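Notebook > Street Desk > Skodgate parking bays

Print this page | E-mail this page

2 January 2019

First day back and the heating had been off since before the break, so I wrote most of this in my coat. Main job was getting the Skodgate bay counts into some kind of order before the village meeting. Chanida Chuensuk had left her clipboard sheets on my chair with a sticky note that said "good luck," and I see what she meant now!

Quick recap for anyone picking this up cold. The short-stay bays outside the Skodgate bakery went from free to ticketed in November (first hour still free, but you have to get the ticket and stick it on the dash). People have been grumbling ever since. Half of them say the bays are always full, the other half say they're always empty and everyone has gone over to park on Poulain Lane. We said we'd do a proper count, and we sort of did.

What we have is 202 usable lines on the sheets. A line is one car, one bay, time in and time out. I threw away the ones with no time out, which hurt, but I can't do anything with "blue hatchback, still here when I went for soup." Chanida did the mornings and Henrik Lammers did the afternoons. Henrik writes his sevens like ones, so I called him twice to check and he was very nice about it considering he was on a ladder.

First pass through the numbers, and please don't quote these outside the room yet: most cars stay under the hour. Very few go over. The bays do fill up in the late morning when the bakery and the pharmacy are both busy, and then it goes quiet until school lets out. There are 11 bays if you count the one by the planter, and I do count it, even though the paint has worn off and half the village thinks it's a loading spot. Somebody needs to ask the parish office what it is officially. I'll do it if I remember.

Ticket machine: three separate afternoons where Henrik wrote "machine says no." I don't know if that means no paper, no coins or no power. He can't remember either. If it was out of order for that long it messes up the comparison, so I've marked those afternoons with a star and left them in for now.

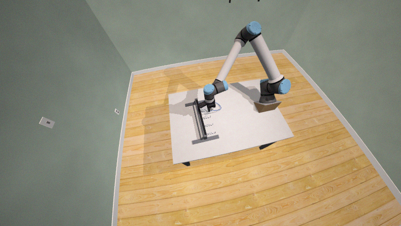 Poulain Lane

Less to say about this one and more to worry about. It's the narrow bit past the chapel, and the people living there have been putting out cones. Chanida walked it on two of her mornings and reckons there are more cars than last year, but we have no count from last year, only her memory and mine (and mine is that there was a skip there for months). I'd rather say "residents report more cars" and leave it at that.

The bus is the bit that bothers me. The Mukau minibus has to swing wide at the chapel corner, and one driver told Henrik he's had to wait for someone to come out and move their car. I'd like to know how often. Henrik is going to ask at the depot, which means he'll be there all day talking about gearboxes, but fine.

Flyers

Plostier did the printing again. We ordered 900, folded once, and they came folded once, so that's already better than last time. The map has the toilets on the wrong side of the lot. My fault, I flipped it to make room for the text and forgot to move the little symbol back. I don't think it's worth a reprint. Chanida does. We'll see who gives in first.

Still to do

- Type up the last of the afternoon sheets (Henrik's, so make tea first)
- Ask the parish office about the planter bay
- Find out who gets called when the ticket machine is down, there's a number on the side but it rings out
- Mukau depot, Henrik
- Move the cone photos into the right folder, they're in with the Christmas lights
- New batteries for the clicker

Chanida has the hall key until the meeting, so ring her if you need to get in.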